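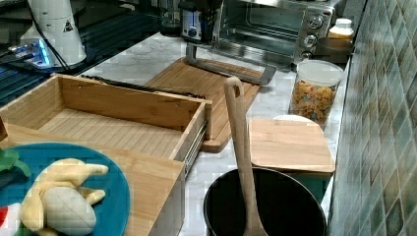
Trollcombe: the village that fell back in love with its old mill

Ask anyone who has gone house-hunting along the estuary and they'll tell you the same thing: you drive through Trollcombe on the way to somewhere else. I did it for years. Down the hill, past the chapel, over the bridge, a quick look at the great grey hulk of Gulemier Mill with buddleia growing out of its gutters, and on to the coast. Then one evening in June I stopped for chips, walked round the back of the mill to eat them by the water, and found the lights on in every window on the top floor.

People live there now! The whole building has been turned into flats, and it is one of the happiest conversions I've come across in all my time writing about property. I went back three times before I filed this piece, partly for work and partly for the chips.

The mill had been making sailcloth, then sacking, then nothing at all. Plans came and went. One lot wanted a hotel, another wanted to knock down everything but the chimney. What finally got built was drawn up by Quezada, a small practice with an office over the old bank, and you can tell it was done by people who walk past it every morning. They kept the loading doors, the iron columns, the hoist beam and even the painted numbers on the stair landings, which start at 2 for reasons lost to history. (The ground floor was below the flood line and never counted, or so the man in the chip shop reckons.)

The flats run along both sides of a long central corridor, river side and hill side. Everybody assumes the river side is the one to have, and the asking prices agree with them. I'd think hard about the hill side, though. It gets the sun until late, the windows are bigger, and you look straight into a hanging wood full of jackdaws. The river flats are lovely at high tide and rather muddy for the rest of the day.
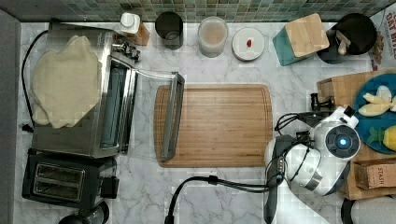

Most of the homes have two bedrooms, and the layouts are a joy because no two are quite alike. Wherever a column or a beam got in the way, the walls simply moved round it. That gives you window seats, deep cupboards and the odd corner just big enough for a desk. Ceilings are high enough that you'll want a proper ladder to change a bulb. The floors are the old boards, sanded and oiled, with a thick layer of soundproofing underneath – I stood in one flat while a child galloped about overhead and heard only a faint thud.

Heating comes from a shared plant in the former engine house, fed by the river, and it's run by Fukirine, who also look after the lift and the bike store. The service charge was the first thing I asked about, as you should with any converted mill. It stands at 300 pounds a month for the larger flats, which made me wince until I saw that heat and hot water are included. Do ask to see the accounts for the last couple of years, and ask when the roof was last inspected. It's a very big roof.

Leases are long, pets are allowed, holiday lets are not. That last rule has done wonders for the village. The shop has stayed open all winter, the school has put on an extra class, and the bus, the 3213, has gone from a twice-daily rumour to an hourly service into town. Parking is the sore point. Each flat gets one space and visitors take their chances on the hill, so wear sensible shoes if you're invited to dinner.

Flats don't come up often. When I last looked there was one on the hill side, second floor, with a loading door turned into a balcony just wide enough for a chair and a pot of geraniums. I've booked a viewing for ten in the morning, when the tide will be out.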